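About Zorkisard

Hi, I'm Zlata Bondarchuk, and Zorkisard is my company. We try out robots on ordinary chores and tell people plainly how it went. Can it fold a towel? Can it pick up a shirt from the floor, or move a bag from one spot to another without dragging half the room along with it? Those are the questions we get paid to answer, and I still can't quite believe it's my job!

I started out managing the back room of a laundry called Honeck, where I spent 7 years shaking out, sorting and stacking. Every March somebody in a nice jacket would come by and tell me a machine was going to do all of it soon. I wanted that machine so badly (my shoulders wanted it more). It never showed up, so I went looking for it.

What we work on

Mostly soft stuff, and the places it ends up. Hard, square things are easier — a box stays a box when you grab it. Cloth slumps, hides its own corners and lands differently every time you let go. So a lot of our days are spent on low wooden platforms with a raised edge, with fabric lying wherever it happens to fall.

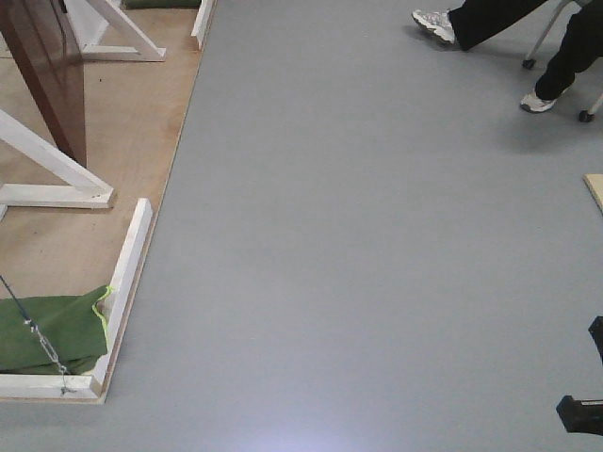 I get asked all the time whether machines can do housework yet, and my answer is "a little, with somebody sitting close by." Give a gripper one known item in one known place and it can do a decent job. Bunch that same item up in a corner and you'll be waiting a while. Our client Mudaliar once asked me for a score out of 10 on general tidying, and I said 2. They hired us anyway, which I took as a good sign.

I'm more hopeful about shop floors than kitchens. A shop can keep its bins in the same place every day, and people there already work in steps. My kitchen has never been the same two mornings running.

How we do it

We repeat things. A chore gets 100 tries before I'll write a word about it, and the bad tries go in the report with the good ones. Our longest project so far, Trillthorpe, was all about lifting and setting down soft, heavy things, and it taught me a lot about patience and even more about floors. Cables, flaps, chair legs, feet — a real room is full of them, and I'd much rather test in a room like that than in a spotless one. 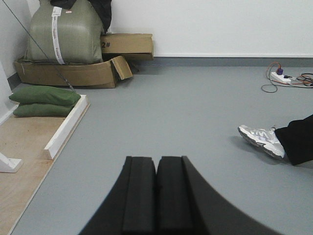 Come talk to us

If you run a laundry, a stockroom or a small workshop and you're wondering whether to buy a robot, write to me before you sign anything. Tell me which chore you hate most and how often you do it. I read the mail myself, usually before 7 in the morning with my first coffee, and I'll tell you if I think you should wait another year.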